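1/30/25

**The Skarura caption thread is back, and somebody has put a goose in all of it**

So I lost most of last night to a forum thread, and I'm telling you about it so that you can lose yours too.

Some of you will remember Skarura. It was a message board, mostly for people who liked bad telly, and it had one corner called The Cutting Room where people posted doctored screenshots. It went dark a while back (the hosting bill, I think, although I've heard three versions of that story) and everything on it went too. If you had a favourite picture from there and hadn't saved it, tough luck. I had saved exactly one, and it was on a laptop that now won't turn on.

Well, a chunk of it has come back. A small archive site called Brimora has put up the whole of a single thread, first post to last, with nearly all the pictures still working. The thread is called "every episode of Mahawong Harbour but there is a goose in it", and that is a complete and fair account of what's inside.

If you never saw Mahawong Harbour, you haven't missed a masterpiece. It was a soap about a fishing town where hardly anyone fished. People stood on a jetty and told each other who their real father was. There was a hotel that burned down twice. The doctor was also the magistrate, for reasons that were given in one line in an episode I didn't see. My mum loved it and I pretended not to, and then I'd find I'd sat down halfway through with a plate on my knees and stayed until the music.

The joke in the thread is that somebody went through the show and added one goose to a still from each episode. It's always the same goose, as far as I can tell from a single cut-out picture with the orange beak slightly open. Sometimes it's huge. Sometimes you have to hunt for it behind a curtain. Nobody in the stills is ever looking at it, obviously, and that's why it works. You get these terribly serious faces having terribly serious conversations about wills, and a goose on the sideboard. 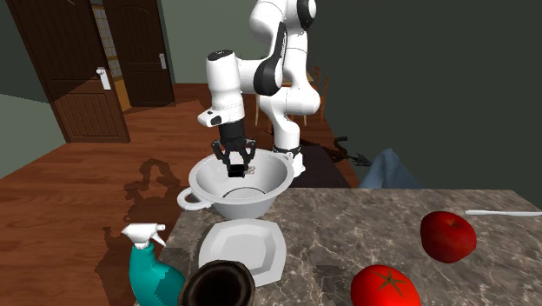

There are 481 of them. I want to be clear that one person did the first 481 stills alone, in order, before anybody else was allowed to join in. They were quite strict about it! A few people tried to post their own in the early pages and were told, politely, to wait their turn. After that it was thrown open, and the thread carries on for 1,885 posts in all, which takes in the arguments, the requests, a long detour about whether a swan would count (no) and one person who kept posting ducks and was eventually ignored.

I have favourites. The wedding in the rain, where the goose is under the good umbrella and the bride isn't. The courtroom one, where it's sitting in the jury with its neck just poking up over the rail. There's a hospital bed scene, very sad, I cried at it when I was twelve, and the goose is the one in the visitor's chair. I had to put my phone down. I have now had that scene ruined for me for ever and I couldn't be happier about it.

The second hotel fire is good as well. The maker has bothered to put an orange glow along one side of the feathers, so it looks as though it belongs there, and then made it the size of the building.

You can watch the skill come on as you scroll, too. The early geese are pretty rough, with a white line round them where they've been cut out badly, and they float a bit. By the middle of the thread they've got proper shadows and their feet touch the floor. There's one in a mirror that must have taken all evening, because it's in the reflection and not in the room (I went back and forth on that one for ages before I got it). Then near the end the maker goes back to the rough style for a while and says they miss it. I thought that was rather sweet.

As for how it came back, the notes on Brimora are short but they do explain it. A member called up an old backup they'd made for themselves, of that thread and no other, and found it had been sitting on a disc in a drawer. The pictures weren't in the backup, only the links, and most of those had died years ago. So the call went out last July for anybody who had ever saved one. People sent in 3,980 files. A great many were duplicates, and a fair number had nothing to do with geese, but between them they covered almost the whole run.

Almost. There are still gaps, and Brimora marks each one with a plain grey box and whatever the maker wrote underneath at the time. In a way I like those nearly as much. "Goose has opinions about the inheritance." "Goose, seen from the lighthouse." "This one took me four hours and you can't even see it." I'd love to know what that last one was. If you've got it, for goodness' sake send it in.
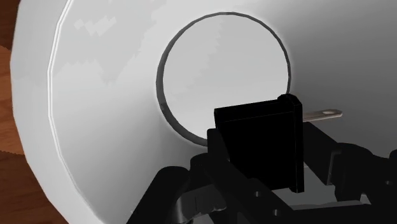 I did try to work out why I find the whole thing so funny, and I don't have much of an answer. Part of it is that I know the show too well. I can hear the actors. I know that in the scene on the ferry she's about to say the thing about the letter, and he's about to throw his hat in the water, and the goose is just there on the bench between them like it paid for a ticket. A friend I sent it to who's never watched a minute of Mahawong Harbour said it was "fine". We're still friends but I've made a note of it.

Part of it is the sheer doggedness as well. Anybody can put a goose in a soap once. Doing it 481 times, in broadcast order, with a little caption, while people on the internet tell you a swan would be better, is something else. By the second hundred the comments have gone a bit odd and loyal. People start posting just to say good morning to it. Somebody says they've been off work with their back and the goose is the best bit of the day. Somebody else asks for a particular episode to be done early as it's their birthday, and is refused, and takes it very well.

There's a spin-off thread that hasn't turned up, by the way. It was called "goose but there is a Mahawong Harbour in it" and as I remember it was photographs of ordinary geese on ordinary ponds with one of the cast pasted in the background, looking stern. I'm fairly sure I posted in that one. I'm also fairly sure that what I posted wasn't very good, so I can wait.

A few practical bits, as I know I'll be asked.

- You don't need an account to look at it on Brimora. The old board made you sign up to see pictures at all, and that kept a lot of people out.
- It's split into pages, and the pages are heavy. On my phone it sulked after the third one. Use a proper computer if you can.
- The usernames have been left on the main posts but taken off the replies, unless the person asked to be named. I think that's fair. I wouldn't want everything I said at that age coming back either.
- The language gets ripe in the swan section.
- Please don't go reposting the lot elsewhere. The maker has said they're happy with it being in one place and would like it kept that way, which is also why I haven't copied any of the geese here.

There's some talk of a printed version. Rorkow, the little press that did the book of misheard theme tunes, has said it would like to do a run of 700 copies if the question of the stills can be sorted out. I wouldn't hold your breath. Using someone else's telly programme in a free joke on a message board is one thing and putting it in a book with a price on the back is another, and whoever owns Mahawong Harbour these days (it's been sold on more than once) hasn't said anything at all. Rorkow's own notice says "hopeful", and that's the whole of it. I'd buy one. I'd buy two and give one to my mum, who I think would be cross for a page and a half and then ask to keep it.

One last thing I noticed, going through the very end of the thread at an hour I'm not going to admit to. The final episode of the show, if you remember, closes on a long shot of the empty jetty with the sea going grey behind it. Everybody expected a big finish from the maker, the goose as large as the sky or a thousand geese or something. There are two pages of people guessing. And when it was posted, people couldn't find it. They brightened it and zoomed in and drew circles round bits of rope.

The maker never did say where it was — or not in this thread, anyway. I've looked at it for a good twenty minutes and I think it might be on the far post, second from the left, but it might be a bollard. Have a look and tell me what you reckon. Comments are open until the weekend.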